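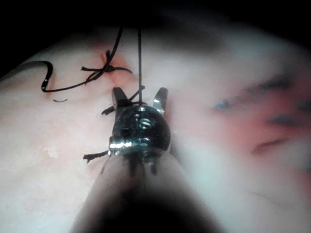
Robotic Surgery Open Day at Skulatport: Your Questions

We've had so many emails since we announced this that it seemed easier to put the answers in one place. If yours isn't covered, write to Aaliyah Bouchard through the contact form. She reads everything, usually before breakfast.

What is the open day, exactly?

An afternoon of live suturing with a surgical robot, in the Mthembu training lab on the second floor. You'll see knots being tied, stitches placed and thread trimmed, all by someone sitting at a console across the room. We ran it for the first time last January and people stayed so long we had to turn the lights off around them!

When does it start?

Doors open at 1:00 p.m. and the first demonstration begins at 1:30. Each session lasts 32 minutes, followed by a break to reset the bench. The last one starts at 4:15.

Do I need to book?

Yes, please. The day as a whole has room for 200 visitors, but only 28 people can be in the lab for any one session. You choose your session when you book, and you're welcome to hang around the lobby displays before and after.

Is the robot operating on a patient?

No! Everything at the open day is bench work for training and teaching. It can still look very real on the big screen, with pale, shiny tissue and patches of red, so if that sort of thing makes you queasy, take a seat near the back, where the door is close. You can step out and come back in whenever you like.

Does the robot tie the knots by itself?

It doesn't. The operator's hands move the controls and the instruments follow. The Dosham console scales the motion down, so a comfortable sweep of the hand becomes a tiny movement at the tip. I've watched it dozens of times and I still lean forward in my chair when the jaws open into that little V and the thread is right there between them.

Why is the suture black?

Mostly so you can see it. Black thread stands out beautifully against pale tissue, and that helps the operator as much as the audience. Watch for the short cut ends by a finished knot – they stick out like whiskers, and once you've spotted them you'll start finding every stray snippet on the surface.

What's the round metal piece under the jaws?

Our most popular question last time, and a good one. It's the wrist. It lets the jaws tip and turn at the end of the long shaft, and the motion is what makes curved stitches possible in a tight space. We'll have a retired instrument from the Cudero workshop on a table in the lobby, and you can pick it up and work the joint with your fingers.

Why does part of the picture on the screen go blurry?

You're looking at things from very close up, and only a thin slice of the view can be sharp at once. A shaft right beside the lens turns into a big dark shape, and tissue off to the side goes soft. Your eyes get used to it after a minute or two.

Can I try it?

Yes, and please do! There are 19 practice slots on the spare console through the afternoon. You'll start by moving rubber rings from peg to peg, and if that goes well, you can have a go at a simple knot. Sign up at the front desk when you arrive. Slots go fast.

Can I bring children?

Ages ten and up, with an adult. Last year a pair of sisters beat most of the grown-ups at the ring exercise and were very gracious about it.

Is the lab accessible?

There's an elevator from the lobby, and we keep spaces at the front for wheelchairs. The second console lowers for seated users. Captions run on the main screen, but not in the lobby yet.

May I take photos?

In the lobby and of the screens, sure. No flash in the lab, please – the operator needs a steady view.

Where do I park?

Use the north lot and follow the green signs to the side entrance. The front lot is for clinic visitors only.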